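Robotics club notebook, motherboard teardown project
September, bench 2, started 3:15 pm

Where we left off: the arm can find the board and get over it, but the wrist view is hard to use once we are low. The goal for this entry is to sort out the approach before anyone touches the memory task again. The Mitasley rules give 15 minutes per run, and at the moment we spend too much of that lining up.

Setup
Practice board, green, same one as last session. Arm controller is the Avasum box with the Stulline software on the laptop. I reloaded the saved poses first. Pose 271 is the hover pose. The old pose 268 is still in the list and should be deleted, it puts the wrist too far forward.

Wrist view
Ran the close approach at slow speed and saved stills from the wrist camera. There is very little board to work with in some of them. Metal and dark parts take up most of the picture and the board only gets a strip along the bottom. The glare on the left is bad too. The color threshold script calls those patches "label" and tries to center on them. 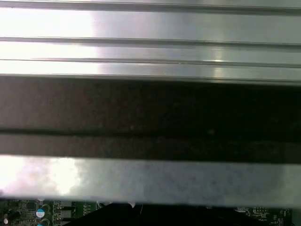 Wrist camera, close in. Capacitors at lower left, small chip on the board at lower right.

Things I tried on the script:
Masked the top of the picture so it only searches the bottom strip. Better, but the black part in the middle of the strip still splits the board in two and it picks one side at random.
Lowered the exposure. Helps with the glare, but the dark areas lose everything.
Searched for the memory slots only and ignored everything else. This is the one to keep. It needs a view with the slots in it, so the search has to happen before the last move down.

Log file for the exposure test has 3,932 lines, most of them the same warning. Turn that warning off.

Slot search
The two memory slots are easy to pick out when they are in view because they are long, black and parallel. The script fits a line to each one and takes the angle from that. The expansion slot is also long and black and runs at nearly the same angle, so I added a check on the spacing between lines. Keep an eye on the red and black wires at the fan-style plug. Please plan paths that stay clear of them. 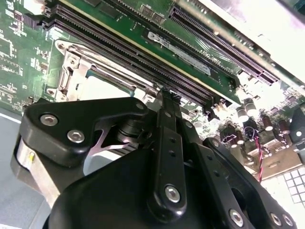

Results
9 runs with the slot search on. The angle came back steady in all but two. Both bad runs were with the desk lamp on, so leave it off until we have a fixed light. Position along the slot is still not good enough to go for the latches. I did not try it.

To do
Delete pose 268.
Put the spacing check in the shared copy of the script. It is only on the laptop now.
Ask the Mohammed lab if we can use their diffuser panel.
Redo the finger calibration and write the numbers on the inside cover.
Time a full run from hover to first contact.

Stopped at 5:40. Arm parked and powered down, script saved under my folder as slots_v4.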